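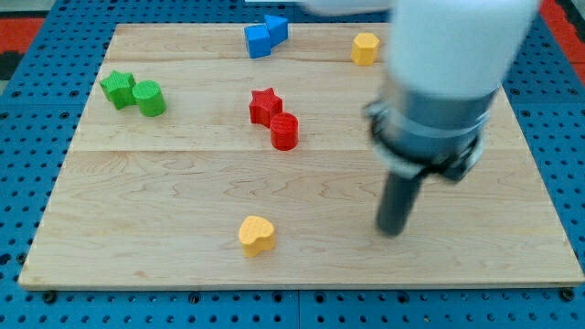

Protokoll der Monatsrunde im Spielzeugverleih Jedow

Juli, Donnerstag, 19.30 Uhr, im hinteren Zimmer
Protokoll: Rasa Kütt

Begrüßung und Rückblick

Wir haben ein wenig später angefangen als geplant, weil noch Kinder mit ihren Eltern im Laden waren und sich beim besten Willen nicht zwischen zwei Kugelbahnen entscheiden konnten (am Ende gingen beide mit, das freut uns natürlich). Das letzte Protokoll wurde ohne Änderungen angenommen. Ein herzlicher Dank ging an alle, die beim Sommerfest in Levport den Stand betreut haben, und zwar trotz des Windes, der uns die Leihlisten zweimal über den Platz geweht hat.

Die bunten Formsteine

Der längste Punkt des Abends, und ich versuche, ihn einigermaßen geordnet wiederzugeben. Es ging um die farbigen Holzsteine, also die Sterne, Zylinder, Würfel und Prismen, die wir auf dem hellen Ahornbrett anbieten. Sie werden sehr gern ausgeliehen, kommen aber oft in einem ziemlichen Durcheinander zurück. Im Regal liegen zurzeit 232 Steine, und beim Sortieren sind wir auf mehrere Sätze gestoßen, in denen eine Form doppelt war und eine andere dafür fehlte.

Diskutiert wurde zuerst, ob nach Farbe oder nach Form sortiert werden soll. Für die Farbe spricht, dass auch die Kleinsten beim Aufräumen mithelfen können: der grüne Stern zum grünen Zylinder, der rote Stern zum roten Zylinder, die blauen Stücke zueinander. Für die Form spricht, dass man fehlende Teile schneller bemerkt. Nach einigem Hin und Her, einer Kanne Tee und mehreren praktischen Versuchen am Tisch haben wir uns auf die Farbe geeinigt. In jedes Säckchen kommt zusätzlich ein Kärtchen mit den Umrissen aller Teile, damit auch die Formfreunde unter uns ruhig schlafen können.

Das gelbe Sechseckprisma wird bei der Rückgabe gern übersehen und soll auf dem Kärtchen ganz oben stehen.

Zum Ahornbrett: Es gefällt allen nach wie vor sehr gut, gerade wegen der welligen, dunkleren Maserung, auf der die Farben so schön zur Geltung kommen. Gefragt wurde, ob man es ölen darf. Wir holen dazu den Rat der Tischlerei Adomaitis ein und lassen bis dahin bitte alle die Finger vom Ölfläschchen. Abwischen mit einem leicht feuchten Tuch ist in Ordnung, danach gleich trocken nachreiben.

Beschluss: Sortierung nach Farbe, Kärtchen für jeden Satz. Einstimmig angenommen.

Nachkauf und Kasse

Für den Nachkauf fehlender Steine und neuer Stoffsäckchen werden 472 Euro bereitgestellt. Auf dem Konto sind derzeit 2000 Euro, sodass uns das nicht in Verlegenheit bringt. Der Wunsch nach einer zweiten Puppenküche wurde mit viel Sympathie aufgenommen, aber auf den Herbst verschoben.

Besuch aus Madau

Die Kindergruppe aus Madau möchte uns noch vor den Ferien besuchen und einen Vormittag lang bauen. Wir freuen uns sehr! Die Formsteine bleiben an diesem Tag im Haus und werden nicht verliehen. Wer Kuchen mitbringen mag, trägt sich bitte in die Liste neben der Garderobe ein, gern auch mit Angabe der Nüsse.

Verschiedenes

Die Lampe über der Ausleihtheke flackert wieder. Rasa ruft beim Elektriker an. Im Flur steht noch ein grauer Kinderschirm, der sich über eine Abholung freuen würde.

Ende der Sitzung um 21.15 Uhr.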